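第六讲 手持夹爪采集的数据，到底该怎么切

上周有同学下课来问我，作业二里的轨迹为什么一训练就"发抖"，夹爪到了物体上方来回晃，就是不肯合上。我先说结论：多半是切分的问题，网络结构你们先别动。这一讲我就聊切分，顺带把去年九月我们组在 Zudetia 上做的那组对比讲一讲（讲义里没写全的地方，课上补）。

先回忆一下设定。人拿着夹爪干活，腕部相机录视频，位姿由视觉惯性里程计给出，开合宽度单独记一路。策略的输入是最近两帧图像加当前宽度，输出一段未来动作。听起来很顺对吧？麻烦在于，人干活是连续的，收拾一床东西，可能中间停下来想一想，换个手，再继续。整段丢进去训练，模型会把"想一想"也学走，而且学得特别认真！

我们比较了三种切法。

第一种，定长切。每8秒一刀，不管手在干什么。好处是写起来三行代码，坏处是经常一刀切在合爪的瞬间，前半段没有结果，后半段没有来由。

第二种，按宽度信号切。宽度从大变小再变大，算一次完整的抓放。这个我最喜欢，简单，而且对刚体小物件很好用。遇到布就头疼了：布薄，夹住时宽度几乎到底，和空夹一下长得太像，光看这一路信号分不开。

第三种，宽度加图像。在宽度的候选切点附近取12帧，用一个小的分类头判断指间有没有东西，再决定这一刀留不留。

家居整理这一类数据里，软的硬的常常混在一起，大家看图的时候留意一下床上那块灰色的超细纤维布和旁边的品红色小盒子，对切分程序来说这是两种完全不同的难度。
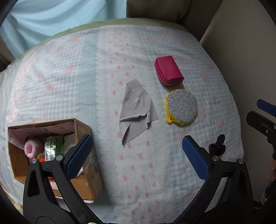 Puspita Rahman 在课程论坛上留过一段话，我觉得说得比我清楚：布的问题不全在宽度，我拿 Plulley 那批数据试过，布被提起来以后会挡住大半个画面，分类头看到的是一片灰，它当然犹豫；后来我改成看合爪之前的几帧和提起之后的几帧，中间那段干脆不看，误切就少了很多。

我后来照着她的办法改了，确实好使，所以现在作业三的参考代码里用的就是这一版（谢谢 Puspita！）。不过要提醒一句，跳过中间段有个代价，抓到一半滑掉的情况会被当成成功，你们最好再加一个检查，看放下之后物体的位置有没有变。

结果怎么样呢？我们用了800段示教，同一个扩散策略，同样的训练步数，只换切法，每个任务在真机上测14次。定长切最差，晃得最厉害；按宽度切在硬物上和第三种没什么区别，到了布上就掉下来；第三种两边都稳。具体的表在课程网站上，我就不在这儿抄了。

有几点我自己也没想明白，写出来大家一起琢磨：

一是停顿到底要不要全删。删干净了，模型动作很利索，可是碰到东西摆得乱的时候，它也不肯慢下来看一眼，直接就冲过去了。我怀疑有些停顿是有用的，但怎么挑，还没有好办法。

二是双手。两只夹爪都在动的时候，左手的切点和右手的切点对不上，按谁的来？Shahram Mirzaei 主张各切各的，训练时再用掩码对齐；我偏向只认先合爪的那只手。我俩吵到现在也没吵出结果，期末项目谁有兴趣可以接着做。

三是鱼眼画面的边缘要不要裁。裁了分类头更准，策略反而变差一点，我猜是周边环境的信息丢了，只是猜，没做消融。

作业三：从 Etska 文件夹里任选一个任务，把三种切法都跑一遍，画出切点和宽度曲线叠在一起的图，再挑三个切错的地方，说说为什么错。别只交代码，我真的会看你们写的分析。数据读取有问题的，先看文件夹里的说明，再来找我。

下一讲讲动作分块的长度，请提前把作业二里自己那条"发抖"的轨迹找出来，课上要用。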